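Storkwood Gray Metal Tote Bin, Open Top
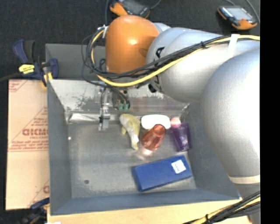

I've been selling storage bins out of my little shop for a while now, and this Storkwood is the one I keep going back to for my own house! It's an open metal bin for all the household odds and ends that never get a proper home. Mine has had a hard life and I love it for that. The floor has gone to a worn, brushed gray, the far wall is scuffed and a bit speckled where the coating has come away, and it still holds a small pile of stuff just fine. The sides slope outward toward the rim, so you can get your hand right down in there without scraping your knuckles (my old straight-sided one was murder for that).

I rate it for up to 80 pounds if it's sitting on a floor or a good solid bench. I wouldn't lift it that full, my back says no.

The paint is a blue-gray and I don't carry touch-up for it, sorry! A wipe with warm water and dish soap is all I ever do. Skip the scouring pads unless you like the brushed look everywhere.

It also fits the Zindard rolling base, sold separately. The Clinulell lid does NOT fit, please stop ordering them together, I hate doing the refunds.

Price: $72 each
Pack of 6: email me for a quote
Free shipping on orders over $100
Returns within 30 days, unused
Page updated 10 August 2018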